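Magazine > Features > Workshop

Two Grippers, One Rag

By Begoña Casado

The test bench at Sondberg takes up most of a back room on the second floor in Gredton, and in November it was given over to a question the company had been putting off for most of a year. It makes small arms for light kitchen and cleaning work. The arms had been sold with the same two-finger gripper from the start, and customers kept sending back the same complaint. Plates were fine. Cups were fine. Cloth was not.

So the engineers put two grippers side by side. One was their own, with plain rubber fingertips. The other was the Duvley, a parallel gripper with thicker pads and a lighter touch. A third candidate, a suction model, was dropped early when it would not hold a dish towel at any setting.

I spent 3 days watching. The work is slow. An operator sets out a few household things, drives the arm above them, closes the fingers, lifts, and writes down what happened. Then the things are moved and it starts over. Each gripper got 345 tries, split among rigid items, soft items and the mixed layouts where one lies against the other.

The mixed layouts are where the trouble is. A bowl gives the software a clean curve to aim for. A cloth gives it folds, and the folds are different every time. If the fingers come down too wide, they push the cloth flat and close on nothing. If they go too deep, they scrape the table and the arm stops itself.

The team watches all this through a small camera on the wrist. They had used a camera on a stand before, but the arm kept blocking its own work at the moment of contact. The wrist view is closer and has its own faults. Shiny plastic throws back glare, and the fingers take up a good part of the picture. Still, the operators can see what lies between the pads, and for cloth that matters more than a view of the whole table. 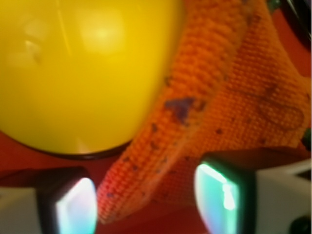 The view from the wrist: the tip of a folded orange cloth between the fingertips, with a glossy yellow item beside it.

Clean cloths were used for the first round and dropped for the second. Stained ones are closer to what customers have at home, and a dark blotch can fool the software into seeing a hole or a separate object. The team wanted that problem in the test early, before anyone got attached to the numbers.

On rigid items there was little to choose between the grippers. Both picked up bowls by the rim without much fuss, and the house model was a little faster. On cloth the Duvley was clearly better. Its pads are blocky enough to pinch a ridge or a corner without letting it slide out, and it can close gently, stop, and close again. The house gripper does one firm squeeze, and the fabric often slips away during it.

There is the matter of cost. The Duvley adds $700 to an arm, and a new set of pads is another $100. Sondberg's customers are mostly small cafes and care homes, and they notice that kind of money. The company also tried the new pads on its old gripper. That helped with thick cloth and did nothing for thin napkins.

The controller turned out to matter as well. The arms ship with a Bélanger board, and its grip setting moves in coarse steps. With the Duvley attached, two settings next to each other could mean a dropped towel or a crushed paper cup. A software change smoothed this out somewhat — the operators still did not like it for paper — and a newer board is on order.

Sondberg plans to offer the Duvley as an option and keep the old gripper as standard. The engineers would have gone the other way. They have asked for another round with wet cloth, which has not been tried on either gripper, and the bench has been left set up for it.

Related
Choosing a Wrist Camera for Small Arms
Why Suction Still Works for Boxes
Reader Letters: Fingertip Pads and How Long They Last
A Short Guide to Grip Force Settings

Contact the editors | Copyright 2018 | Back to top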